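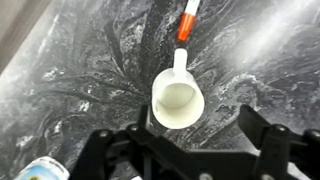
Wrist cam, white scoop on the marble counter. Hello, glare.

Gripper week, day one!! Running the Malham jaws against the Hikuveck ones, 5 objects, 100 tries each. Jabari Ogola bet me lunch on the Hikuveck (he always bets on the expensive one).

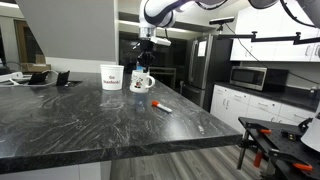
Arm over the island, mug and Go Stanford! cup in reach

Koder controller is so much smoother after the update, I love it. Still drops a command now and then, more than 300 in the log so far, ugh
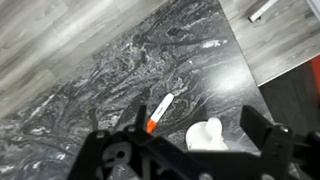 Finger gap is what I keep going back and forth on. Wide jaws forgive a sloppy approach but they block the wrist camera. Look how the gripper hides the bottom of that white plastic thing next to the marker! Narrower fingers tomorrow, and I'm stealing the Mäkelä mount to tilt the camera up a bit.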